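Setting Up a Silt Curtain for Small Marina Work

A silt curtain keeps disturbed sediment inside the work area. The steps below cover a floating curtain in still or slow water, such as a basin or a boat slip. They do not apply to open channels with strong current.

1. Measure the depth

Take soundings along the full curtain line at low and high water. Write down the shallowest and deepest readings. The skirt should end about a foot above the bottom at low water. A skirt that drags will pick up silt and pull the floats under.

2. Work out the length

Walk or tape the line on the chart, then add slack. On the Seltholm basin job the line came to 64 feet and we ordered two extra panels for the corners. Corners always take more than the drawing shows. 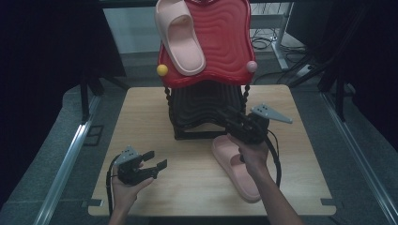
3. Lay out the panels on shore

Unroll each panel with the floats up and the ballast chain down. Check every seam and grommet. Join the panels at the end connectors, lace the skirts together, and shackle the chain ends. Leave the skirt furled with light ties until the curtain is in position.

4. Set the anchors

Place anchors on both sides of the curtain if the tide reverses. Run each anchor line to a marker buoy first, then from the buoy to the float collar. A line tied straight to the skirt will lift it.

5. Tow and unfurl

Tow slowly from one end with a small boat. Fasten both shore ends, connect the anchor lines, then cut the furling ties one panel at a time. A diver should check the bottom edge before any digging starts. Sérgio Peixoto, who ran our dives at Seltholm, found two twisted panels on the first pass - both were cleared by hand.

6. Inspect and remove

Inspect the curtain daily, Sunday included if it stays in the water. Log any torn fabric or sunken float. After work stops, wait for the water inside to clear to the level in your permit, then furl the skirt and tow the curtain out.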